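Washing and marking finds at the kitchen sink

Posted August 25, 2022

I've been bringing trays of finds home from the Rulgate dig for three summers now, and my poor sink has seen more Roman mud than most museums. A few things I've picked up along the way.

Use an old toothbrush, a soft one, and cold water. Brush the broken edges of pottery as well as the faces — glue won't hold on a gritty join. Never dunk metal, bone that flakes, or anything with paint on it. Those get a dry brush and go back to the finds hut.

Put a sieve over the plughole! I lost a bead down there my first October and I still think about it.

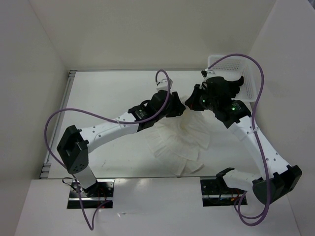 Drying takes longer than you'd like. I line seed trays with newspaper and leave them in the spare room, well away from the radiator, and the context label stays with its tray the whole time. Mix up 231 and 300 and you'll be very unpopular, trust me.

For marking, I put down a thin stripe of clear varnish, let it dry, write the number small in black ink, then varnish over the top. Keep off the decorated side. Bags get pin holes so the sherds can breathe.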